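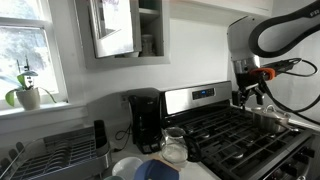

4.2 Comparing the two controllers in the kitchen

So far everything we've reported came from the bench, and the bench is kind to robots. For this part I wanted a place with a real stove and real clutter, so we moved the whole comparison to the kitchen at Lalldale and ran both controllers there on the same arm with the same two-fingered gripper. The first controller is the stiff position tracker from Section 3. The second is Birhane, our compliant one, which gives way a little when it feels a push it didn't expect. Both got the same demonstrations to learn from (2761 of them, after we threw out the ones with dropped camera packets) and both ran at 1000 Hz on the same computer.

We picked the coffee carafe as the main test object, and I'll admit I picked it partly out of spite. Glass is hard on depth cameras and the handle is a curved thing that only wants to be held one way. A trial started with the arm up and the fingers open, and it counted as a success if the carafe was lifted by the handle, carried over the stove grates and set back down upright without touching the pot. We moved the carafe's starting spot between trials, but left the rest of the counter alone unless the arm had knocked something out of place.

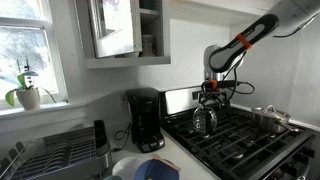 The stiff controller got 8 successes out of 13, and Birhane got 11 out of 13. That's a small set of trials and I wouldn't hang too much on the exact gap. What I trust more is how the failures looked. When the stiff controller came in a bit too far to one side, a finger would land on top of the handle and keep pushing, and the force limit would stop the trial. Birhane made the same aiming mistakes – we checked the logs, and the error at first contact was nearly identical – but the finger would slide down along the handle and often end up in a usable grip anyway. Its two failures both came at the other end, during the set-down, when it took the edge of a grate bar for the surface and let go early.

We also tried swapping the finger pads. The softer Trumis pads helped the stiff controller a lot and did almost nothing for Birhane, so I suspect the two fixes are covering for the same problem. I'd love to run that properly with more pad types, but it'll have to wait for the next round. 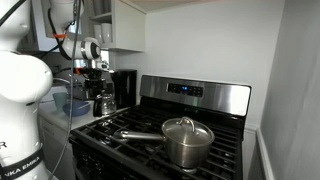 Camera placement gave us more trouble than I'd planned for. A view from behind the arm is great for watching the stove and pretty bad for watching the gripper once a big white link swings in front of it. Our second viewpoint, farther to the side, kept the fingers in sight for longer stretches but picked up more glare from the steel. We ended up feeding both views to both controllers and letting the Bustisex tracker drop whichever one it was less sure of, frame by frame. All of the counts in this section use that setup.

Figure 4. The kitchen setup used for the controller comparison, with the carafe held by its handle in the second panel.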